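Oil soap on an old round table?

panside_moth
18 February 2020
Got a round wood table off the Zirthorpe swap list, paid 40 bucks. Top feels sticky in humid weather. Seller threw in a half used green bottle and said just wipe it down. Pics.

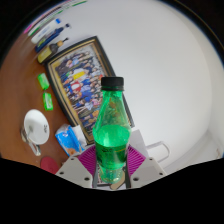
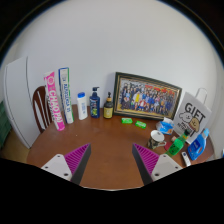
Replies (5)

khalaf8
Sticky = old wax or the finish going soft. Dont add more product. Mineral spirits on a rag first, try the underside.

dovetail_dan
Disagree. Start with warm water and a drop of dish soap, dry it right away. Mineral spirits is overkill for a kitchen table and it stinks up the house.

khalaf8
Soap won't touch wax. Did 3 tables that way, wasted a weekend – all still tacky.

carnia_kay
Depends on the finish. Dab of rubbing alcohol somewhere hidden. Goes gummy, probably shellac, so keep alcohol and hot mugs off it. No change, go with dans way first. Also please don't sand it, my uncle went right thru the veneer on his

panside_moth
ok alcohol did nothing underneath. Trying teh dish soap tonight, spirits if that fails. Windows open – got it khalaf

Related threads
Water rings, what worked
Table wobbles on tile floor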